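Last updated: July 2023

ok so I moved apartments and I have Thoughts, mostly about kitchens, and you're all going to get them in small pieces because my coffee hasn't kicked in yet

background: I went from a big-ish two bedroom in Merndale to a one bedroom in Trandville with a kitchen you can cross in a single step. I love it! I also cried in it a little. both true

first thing, and I wish I'd done this before the truck came: I owned SO many duplicates. three can openers. two colanders (why). a fondue set I got at a yard sale and carried through two moves without ever once melting a cheese

I posted the whole lot on the neighborhood swap page. the fondue set went in under an hour to a very happy person with a minivan. the can openers are still sitting by the door, if you're in Trandville and you need a can opener please, I'm begging

second thing. cabinets! I have one tall one and one weird corner one where stuff goes to live forever. my rule now is nothing goes in the corner that I'd want before Thanksgiving. so that's the roasting pan, the cake stand and the giant pot for corn

people in my replies last month kept saying get a lazy susan for the corner. I got the lazy susan. it spins great until a bottle of vinegar leans over and jams it, and then you're on your knees with a flashlight saying words

third thing, dishes. there's no dishwasher in the new place. I knew that when I signed and I told myself it would be "meditative." reader, it's a sink

BUT I've kind of gotten into a groove. wash right after eating, glasses first while the water's clean, then mugs, then plates, greasy stuff dead last. my grandmother did it in that order and I used to think she was being fussy. sorry grandma, you had it figured out

and I cut way down on mugs, which hurt. I had a whole shelf of them, conference mugs, a chipped one shaped like a pumpkin, the one from the Zirton gift shop with the lighthouse wrapped around it. kept my favorites and boxed the rest for the thrift store
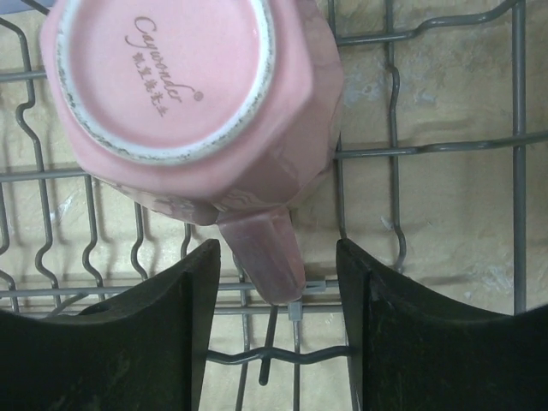 pink mug, made the cut. Caywonder, if you want to go hunting for one

(somebody's going to ask about the lighthouse one. it stayed too. I'm not made of stone)

anyway, fourth thing, MONEY, because moving is a scam. I budgeted 3000 dollars for the whole move and felt very grown up about it. the movers alone took 1000. then it was 200 for the elevator reservation, which I did not know was a thing a building could charge you for, and another 200 to have my old couch hauled off when it wouldn't fit around the stairwell landing

measure your couch. then measure the stairwell. then measure the couch again with the legs on, you absolute goose (me, I'm the goose)

so I spent the first two weeks sitting on a camping chair eating noodles off a moving box. kind of fun for three nights. my back has filed a complaint

fifth thing is a happy one. there's a little bakery two blocks over called Ağca and they do these sesame rings that are still warm if you get there early enough. I've been going before work and getting one for now and one for later, and the later one has not made it home yet, not one time

the lady at the counter taught me how to say the name right. the ğ is basically quiet, it just stretches out the a. I'd been saying it with a big hard G for a week like I was calling a dog

sixth thing: how I set up the shelves, for the two people who asked. everyday stuff between my shoulders and my hips. heavy stuff low. pretty stuff up high where I can look at it and never dust it. spices in a drawer with the names on the lids, best decision of the whole move, I will be unbearable about this

oh and I hung the cutting boards on the side of the fridge with magnet hooks. two of the hooks slid down overnight and I heard it and thought I was being robbed. buy the stronger hooks

what's still not done: curtains, the bathroom light that buzzes, and a box labeled "MISC IMPORTANT" that I'm scared of. I think the router manual's in there? maybe my birth certificate

my plan is to have everything unpacked by August and have people over for dinner, as long as the people are fine with sitting on the floor. there'll be corn. the giant pot has to come out of the corner for it so I'm breaking my own rule already

ok going to go get a sesame ring. still giving away can openers, my messages are open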